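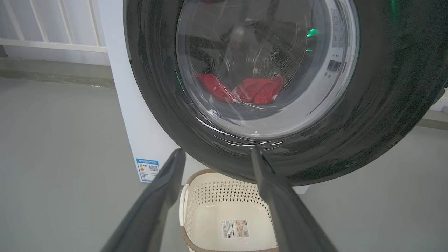 Chapter 14
Bridge Rectifiers and Smoothing

Before you start
You should be able to read a simple circuit diagram and know the difference between alternating and direct current. If you are unsure, go back over the review questions in Chapter 12.

The mains supply in Australia alternates at 50 hertz. Most electronic circuits need direct current, so the supply has to be converted before it can be used. A rectifier does this job. It is built from diodes, which let current through in one direction and block it in the other.

A single diode passes only half of each cycle. Four diodes joined as a bridge use both halves, giving 100 pulses a second from a 50 hertz supply. The output now flows one way, but it still rises and falls. A capacitor across the output fills in the gaps — the small variation left over is called ripple.

In this chapter you will:
trace the current path through a bridge for each half cycle
work out the peak voltage across the load
choose a capacitor to suit a given ripple
test a diode with a multimeter

Key terms
anode, bridge, cathode, forward voltage, peak inverse voltage, ripple

14.1 The diode as a one-way path
A silicon diode begins to conduct when its anode is some 0.6 volts above its cathode. Below that, almost no current flows. The band printed on the body marks the cathode end.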